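Category: Set-up Guides > Table Games
3 min read

Section 2: Laying out the cloth and cup

Set up your Rundetska game on a table or a firm stretch of floor. Carpet works, but the cup rolls unevenly on it.

1. Unfold the cloth and spread it with the plain side up. Small folds are fine. Pull out any ridge high enough to tip the cup.

2. Stick down the two marker squares. Use white cloth tape or the squares supplied, and press the corners firmly – they lift first.

3. Lay the cup on its side between the markers, with the mouth facing the player who goes first.

4. Put the red piece behind the rim. It should be partly hidden from the first player's seat. 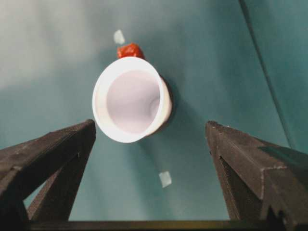

5. Let go of the cup and wait for it to settle. If it keeps rolling, the table is not level. Fold a piece of cardboard under the low leg and try again.

6. Agree on who keeps score before the first turn. The first player to 8 points wins the round.

Note: Any light plastic cup can replace the original. Glass and ceramic cups are not suitable.

Note: With 3 players, the third sits at the short end of the cloth and turns the cup to face them when their turn comes.

CAUTION: The red piece is small. Keep it away from children under 3 and from pets.

CAUTION: Do not leave the tape on the cloth between games. It can leave a sticky mark, especially in warm weather. Wash the cloth in cold water and hang it to dry – no dryer, no bleach.

For scoring and fouls, go to Section 3.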